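Course handout, June 2021
Unit 4: Sorting and bagging small items
Grulside Home Skills Program

## What this unit covers

Most clutter in a kitchen or playroom is made up of small things that have no fixed place. This unit deals with two kinds of storage for them: the open basket and the clear zipper bag. You will need both for the practical, so read the whole handout before you come.

## Basket or bag?

Use a basket for things that get taken out and put back every day. Play food is a good case. The pieces are large enough to grab, they don't roll far, and a child can drop them in without help. Choose a basket with perforated sides if you can – crumbs and dust fall through, and you can see from the side how full it is.

Use a zipper bag for sets and for anything small enough to get lost under larger pieces. A bag also works well inside a basket, as long as it lies on top.

Baskets in the Willside supply room come in one size. Bags come in boxes of 80, and each pair may take 14 for the practical.

## Filling a bag

1. Clear a patch of table in front of the basket.
2. Open the zipper along its full length. A half-open bag catches on everything.
3. Spread the mouth and keep hold of one side.
4. Put flat or soft items in first, then hard ones.
5. Lift the bag by the top edge and let the contents settle.
6. Press out the air from the bottom up, then close the zipper from one end to the other.

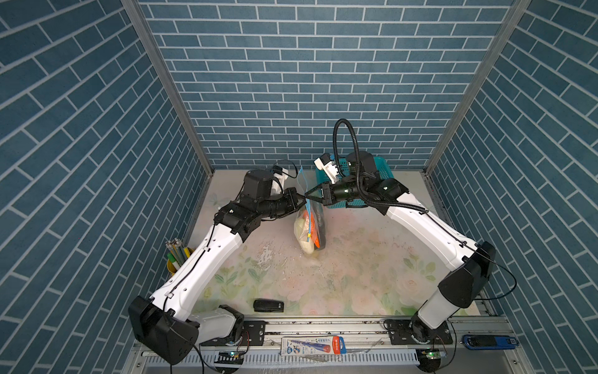
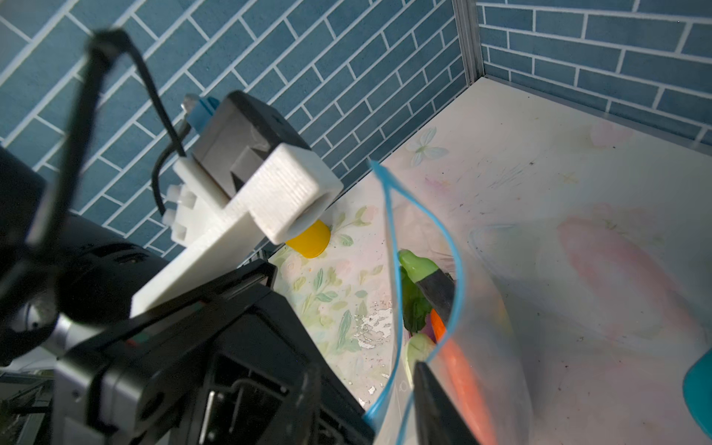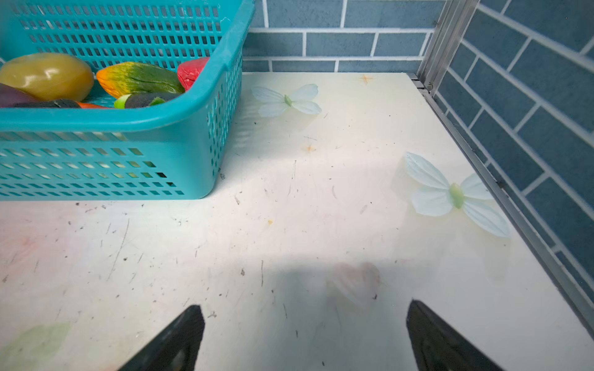
Step 5 is the one people skip. If the contents are still bunched near the top, the zipper will close over a corner of cloth and open again in the drawer. Set the bag down, push the contents lower and start the closing again.

A word on labels. Rutkowska's method, covered in Unit 3, puts the label on the bag before it is filled. We follow that in this course. Write what the set is, not each thing in it: "tea set" will do.

## Practical

Work in pairs in Room 407. One person sorts and the other bags, then change over. Sort by use first and by size second. Color is not a sorting rule in this unit, even where it looks tidy.

The sorting sheet is on page 74 of the Fletotel workbook. Fill in the left column before you touch the basket and the right column when the bags are closed.

## Before the next unit

- Bag one drawer at home and bring your sheet.
- Read the section on deep shelves.
- Students who missed the November intake session should collect a workbook from the front desk.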